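Home | Animals | Space | Kitchen Science | Ask Us | Games

Why Does Toast Turn Brown?

By Sekar Chong
33 shares | 4 comments

Have you ever watched a slice of bread turn into toast? It goes in pale and floppy, and a few minutes later it comes out golden and crunchy, and the whole house smells amazing! Nobody painted it. Nobody sprinkled anything on top. So where did the brown come from?

The answer is chemistry, and you can eat it.

Bread is made mostly from flour and water. Flour has starch in it, and some of that starch gets broken down into sugars. Flour also has protein, and protein is built from tiny pieces called amino acids (say it like this: uh-MEE-no acids). When bread gets hot enough, the sugars and the amino acids start to join up and make new stuff. Some of the new stuff is brown, and some of it floats up your nose and makes you hungry!

Scientists call this the Maillard reaction (my-YAR). It gets going fast when the outside of the food is well above 212 degrees Fahrenheit, the temperature where water boils. You can find it on pancakes, roasted peanuts, pretzels, and the crust of a pizza. 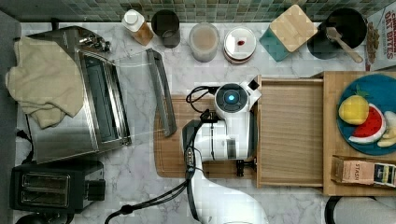 Water is the big enemy of browning. A fresh slice of bread has a lot of water hiding inside, and while the surface is still damp it can't get much hotter than boiling water. First the heat has to dry out the top layer. Then the temperature shoots up and the color comes quickly - so quickly that perfect toast can turn into burnt toast while you look for the jam! Heat has to stay close to the bread to do all this. A toaster oven like the one on the marble counter, with its glass door wide open, would let a lot of its hot air escape into the kitchen, so the door gets closed for toasting. The glass is handy too, because you can peek in at the color.

What about the middle of the slice? It stays soft and pale, because the water in there hasn't had time to leave. Cut a thick piece of toast in half and look at the edge. You'll see a thin brown line, then white, then another thin brown line. It's a bread sandwich made of bread!

If toast keeps heating past brown, it goes black. That black part is mostly carbon, and it tastes bitter.

Try it! (Ask a grown-up to do the hot parts.)

Get two slices of the same bread. Brush one very lightly with milk and leave the other plain. Toast them side by side on a tray in an oven, never in a pop-up toaster, and look at them every minute. Milk has extra sugar and protein in it, but it's also wet. Which slice do you think will brown first? Write down your guess before you start, then draw both slices when they're done.

Róisín Buckley wrote to ask us if frozen bread can make toast. Yes, it can! It just needs longer, as the ice has to melt before the drying can begin.

200 likes | Leave a comment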